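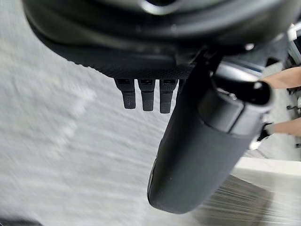 Household Chores and Shop-Floor Work: Present Capability of Machines

2023-08-18 | Posted by the Sirklow Forum Desk
Reading time: 2 minutes

sirklow_desk
Members are invited to state whether machines can be trusted with routine chores at home or on the shop floor. Please confine remarks to tasks you have observed.

mill_lane_ops
Our plant in Cemville has used automated tray handling since March. It moves 2000 trays per shift, all of one size and all presented at the same angle. I would not extend that result to a kitchen. A household has no fixed presentation of parts.

ulell_bench
I must disagree in part. At Ulell we logged 300 attempts at placing plates in a rack, and 172 were completed without a person stepping in. That is a modest figure, but it does not support the view that kitchens are out of reach.

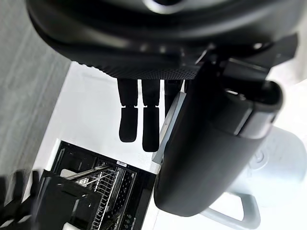 Gripper fingers near an open dishwasher with a wire rack.

mill_lane_ops
Were the plates identical? If so, the test resembles our tray line more than a home. Closely spaced tines leave little room for error, and a bowl or a ladle would change the task.

ulell_bench
They were identical, and I accept the point. Mixed loads are planned for the next series, with 100 attempts.

second_shift_qa
The Czerwiński trial in our building raised a different concern. Placement was acceptable. Recovery was not. When an item slipped, an operator had to clear it and restart the cycle. Any reported rate should include operator time.

ulell_bench
Agreed as to reporting. I do not agree that recovery must be solved before limited use is permitted.

mill_lane_ops
We shall differ on that. My department would not approve it.

sirklow_desk
The thread remains open. Members holding operator-time records are asked to post them in this section.

Recent threads
Floor cleaning on night shift
Folding towels: test methods
Guarding for shared work areas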